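The hat stand makes a quiet return

By E. Drunham
January
6 min read
853 shares

There is a hook behind my front door that was put up for one coat. It now holds four, plus a dog lead belonging to a dog that has moved out, and on top of all this, balanced like the star on a badly loaded Christmas tree, a cap. Every time the door opens, the cap falls off. Every time the cap falls off, somebody puts it back. We have lived this way for years and think of ourselves as reasonably bright people.

Hats used to have it better. My grandparents' hall had a stand as tall as a policeman, with curled arms at the top and a drip tray at the bottom, and a man's hat went on it the moment he came in, before he had said hello. Then hats went out of fashion, halls got narrower, and the stands were sold to pubs, which filled them with umbrellas that had been left behind by customers.

What nobody planned for was the cap. It crept in from sports grounds and petrol stations, and it is now the only hat most of us own, and most of us own several. There has never been a proper place for it. It isn't grand enough for a hat box and it's too awkward for a drawer, where it gets pressed flat and comes out with a crease across the forehead that makes the wearer look permanently puzzled. It ends up on the newel post, the fruit bowl, the parcel shelf of the car, where the sun fades one half of it.

Gistby, a market town with one good bakery and a shop for everything else, has lately begun to take the matter seriously. The everything-else shop is called Idance, a name left over from when the premises sold ballet shoes, and its window in January was given over entirely to hat storage. There were pegs. There were racks that hang over the wardrobe door and clatter. There was a long plastic sleeve with pockets, for people who want to see their caps but not touch them. And at the front, on a bit of blue velvet, were the small wire stands.

I had only ever met these in shops, holding up somebody else's stock. It hadn't crossed my mind that a person might have one at home, in the way it doesn't cross your mind to have a till. But they sell, apparently, and mostly to people buying for a relative whose caps have taken over a chair.

A cap stand of this kind is hardly an object at all. It is a few rods of bent wire with a ring at the foot and a loop at the top, and it weighs less than the cap. De Bruijn, the make I came home with, does them in black, white and a shade the box calls biscuit. I paid for 2, on the grounds that one would look like an affectation — two looks like a collection, which is worse, but I only worked that out on the bus.

Putting a cap on a stand sounds like the sort of thing that needs no instruction. I had three goes at it. Come down from the front and the brim catches the loop and the whole thing skates off across the table. Come down too briskly from any direction and you get the same result with a small ringing noise. 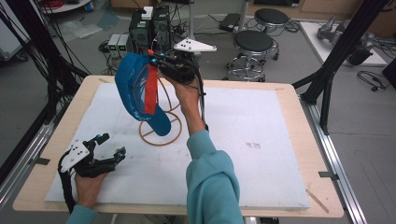
The back edge is the part to hold, I have decided, even if it feels like picking up a kitten. You keep your grip off the brim, which shows every thumbprint, and you can turn the cap over as you please before you let it down. The crown wants to settle over the loop with a bit of air left in it. Pull it down hard and the wire makes a ridge, and then you have paid good money for a new kind of crease.

The surface matters as well. On a polished hall table the ring slides about whenever a lorry goes past. On a cloth, or anything with a little give, it stays where it's told. Mine is on an old cork table mat with a view of Drunham harbour on it, which I'm told lets the whole arrangement down.

I can't claim the household has changed. One stand has the good cap on it, the one for weddings held in fields, and it looks so pleased with itself up there that I've stopped wearing it. The other was meant for the cap behind the door. On Thursday I found it holding a roll of parcel tape and a pair of reading glasses, and the cap was back on the coats.

973 comments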